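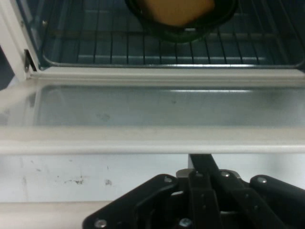 Tekcombe House Kitchen Team | Tips for the shared kitchen

Using and cleaning the toaster oven

The toaster oven on the side counter gets more use than the big range, so most of the questions we get are about it. These notes cover the usual ones.

Small round pans work well in it. A dark pan browns the bottom of bread or cake faster than a shiny one, so check a few minutes before the recipe says. Set the pan near the middle of the rack and leave space on all sides for the air to move. If the top colors too fast, lay a piece of foil over it loosely and keep the foil away from the heating elements.

Reheating a square of cornbread or plain cake: 300 degrees, 8 minutes, no preheating. Put it in a pan. Crumbs that fall through the rack burn on the floor of the oven and the next person gets the smoke.

The door folds down flat. Don't use it as a shelf. The hinges are small and a full casserole is too much weight for them. Have a trivet ready on the counter before you open up, and use two mitts. Kamran Ghumman keeps spare mitts in the second drawer.

Cleaning the glass

Let the oven cool and unplug it. Mix baking soda with a little water until it spreads like frosting. Put it on the inside of the glass, wait 20 minutes, then wipe with a damp cloth. Smudges come off the first time. Baked-on specks may need a second round or a plastic scraper held nearly flat. No steel wool. Dry the glass with a clean towel or it will streak.

The white parts of the door and sides show grease early. Dish soap on a soft sponge is enough. Go lightly at the hinges and don't let water run into them.

Cleaning the rack

Slide it out and soak it in the sink with hot water and dish soap. A bottle brush gets between the rods. Wipe along the front rail too, where drips collect. Dry it completely before it goes back.

Crumbs

Empty the crumb tray after 3 or 4 uses, and always after anything with cheese.

Jamila Wijesinghe does the full cleanout on Saturday morning. Please have your pans out by then. Anything left behind goes on the shelf over the sink.

Next page: Freezer labels and bags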